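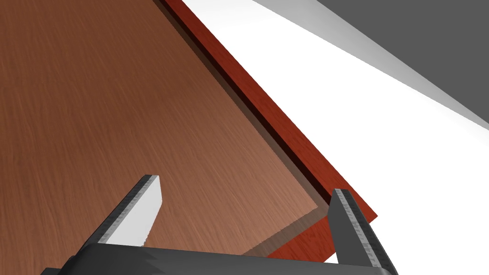

Nallitz (the slow Hungarian sci-fi one) - ending discussion, FULL SPOILERS

Started by velvetrope_annie, 2026-04-27

velvetrope_annie
OK so I finally watched Nallitz last night after having it in my queue since February and I need to talk to somebody because my husband fell asleep before the ferry. Spoilers all the way down, you've been warned.

For anyone who saw it a while ago: Marta is a sound tech who gets hired to clean up old tapes for a company called Tellbridge. Her brother died when they were kids. On the tapes she starts hearing a boy who sounds like him, and the boy starts answering her. Then there's all the stuff with the lake house, and the last 11 minutes have no dialogue at all, and she walks out on the ice and puts the recorder down and the movie ends.

So is she dead?? Has she been dead the whole time? I went back and watched the scene at the train station again and not one person looks at her. The guy at the ticket window talks, but he could be talking to the man behind her. I'm pretty well convinced she drowned with her brother and the "job" is her working through it. But my sister saw it too and thinks I'm nuts.

pauliewalnutbread
Your sister is right, sorry. The landlady talks to her for like five minutes! She hands her a key! They argue about the radiator! If the landlady is also a ghost then fine, everybody's a ghost, have fun.

I took it totally straight. Tellbridge built a thing that can fake a voice from old recordings and they're testing it on her. They show you the folder with her name on it in the second scene. It's a movie about a company doing something gross to a grieving person and the movie isn't even hiding it.

velvetrope_annie
I missed the folder!! When is that?

pauliewalnutbread
When Baird is on the phone and she's waiting for him to finish. It's on the corner of his desk, sort of under his elbow. Her last name is spelled wrong on it but it's her.

DocHolloway77
I'm with Paulie up to a point. The folder is there, I paused on it. But the fake voice idea doesn't cover the song. The boy sings the verse their mother made up, and Marta says early on that it was never recorded and that she never told anyone the words. So where would Tellbridge get it? Baird can't have it. Either the tapes are really haunted or she's hearing things that aren't on them.

pauliewalnutbread
She says she never told anyone. She's also an unreliable drunk for the middle third of the film.

DocHolloway77
She has two glasses of wine at a birthday party, Paulie.

pauliewalnutbread
We watched different birthday parties

mimsy_b
Hi all, long time reader. I just want to say I thought this movie was a snooze and I feel like I'm going crazy reading the reviews. I like slow! I love slow! I've watched people peel potatoes in black and white and been happy. But there's slow where you're leaning in and there's slow where they forgot to yell cut. The scene where she winds the cable, unwinds the cable, and winds the cable again made me get up and do dishes, and when I came back she was still on the cable.

Also the brother is a prop. We learn he liked frogs. That's it, that's the whole kid. How am I supposed to cry about a frog?

velvetrope_annie
I cried at the frog :(

mimsy_b
I'm glad it worked for you, I mean that! I just sat there feeling like a bad person.

tern_and_cover
The cable scene is the whole movie, mimsy. She's doing it the way her dad did it, over-under, and the third time she does it the wrong way around on purpose. That's her deciding to go to the lake. I do live sound for a living so maybe it's just me, but I gasped out loud. My girlfriend looked at me like I'd seen a spider.

mimsy_b
OK that's cool and I didn't know that, but if you need to have worked in live sound to get the turning point of the story I think that's on the director.

tern_and_cover
Fair. I'd still rather have it that way than have her turn to the mirror and say "I have to go to the lake."

DocHolloway77
For what it's worth, the director (Gergely Balogh) made a short before this called Jorumik, same idea in small. 19 minutes, a man keeps getting calls from the house he grew up in, which has been torn down. No explanation at all in that one either. I saw it at a student fest in a room with broken heat. If you've seen Jorumik it's pretty clear he doesn't care about the how. He said in the Q&A that he picks the ending first and works backward and "leaves some stairs out." That's close to word for word, I wrote it on my program.

pauliewalnutbread
"Leaves some stairs out" is what I'm going to tell the people who buy my house

velvetrope_annie
Oh I'd love to see that short, is it anywhere?

DocHolloway77
Not that I've found. There was talk of putting it on the Nallitz disc but my copy only has the trailer and a stills gallery.

kettlecorn_ray
Coming in with a third option. I think the company thing and the ghost thing are both true. Tellbridge really is faking the boy, up to tape 6. From then on it's him. Listen to the hiss. All the tapes before that have the same room sound behind the voice, a kind of flat hum, and when the boy says "you moved the chair" the hum drops out and you get water. I had headphones on and I took one ear off because I thought it was in my house.

And look at Baird after that. He's been smug for an hour and from that point he won't be in the room when she plays anything back. He asks her to stop working! Why would he do that if his toy was working great?

velvetrope_annie
OH. Ray. Oh no, I like that a lot.

tern_and_cover
Can confirm the hum drops. I took it for a mix choice but it's a hard cut on that line, so somebody meant it.

pauliewalnutbread
He asks her to stop because she's falling apart and he feels bad. He's got a heart under that awful sweater. The guy playing him does a ton with it, there's a bit where he starts to put his hand on her shoulder and fixes the lamp instead.

kettlecorn_ray
He feels bad so he leaves the country?

pauliewalnutbread
People have left the country over less

mimsy_b
I'll give you all this, the thread is way better than the movie. I might put it on again with headphones. MIGHT. I watched it on the bedroom TV with the fan going, so I wasn't hearing any hums.

velvetrope_annie
Do it! And tell us! I'm going back to the train station scene too, because I'm not ready to give up on dead Marta. Doc, what do you do with the last shot? The recorder is on the ice and the little wheel is still turning, and she's just gone. No footprints going back.

DocHolloway77
There's no footprints going out either. I checked that. It's blowing snow the entire time, they'd fill in. I don't think you can hang it on footprints.

What I noticed more is that the red light isn't on. The wheels turn but it isn't recording, so it's playing. She left it playing out there for him, with her own voice on it I guess, the tape she makes in the kitchen that we never get to hear. I found that a lot sadder than her being dead. She quit listening and let him have the tape.

tern_and_cover
On that model the light is for the battery, not for record. My uncle had one, it went on every camping trip with us. So the light being off means the batteries are dying, and the wheels would be running slow. Which they sort of are?

DocHolloway77
Well, now I have to watch it again. Thanks a lot.

kettlecorn_ray
If the batteries are dying her voice would be dropping lower and lower as it plays. Slowing down out there by itself. Jeez.

velvetrope_annie
I have work in the morning, you guys

pauliewalnutbread
Counterpoint, it's a prop and they forgot to put batteries in it.

mimsy_b
Paulie gets my vote.

grahamcrackerjack
Did anybody else see the festival cut? I saw it with a different last scene, she's back in the apartment and the landlady is fixing the radiator and there's a boy's coat on the hook. Then it goes black. I was shocked when I rented it and it ended on the lake. I think it runs 4 minutes longer.

velvetrope_annie
WHAT

DocHolloway77
I've never heard of this. Where did you see it?

grahamcrackerjack
It was a preview thing, they gave us cards to fill out afterward. I wrote that I didn't get the coat. So if they cut it because of me I apologize.

kettlecorn_ray
Was the coat wet?

grahamcrackerjack
I honestly don't remember. It was dark green or blue, with the wooden toggles. I was looking at the landlady, she had the good line. She says "it only knocks when you're out."

pauliewalnutbread
OK I hate that that's good

velvetrope_annie
I'm making a new thread for the coat.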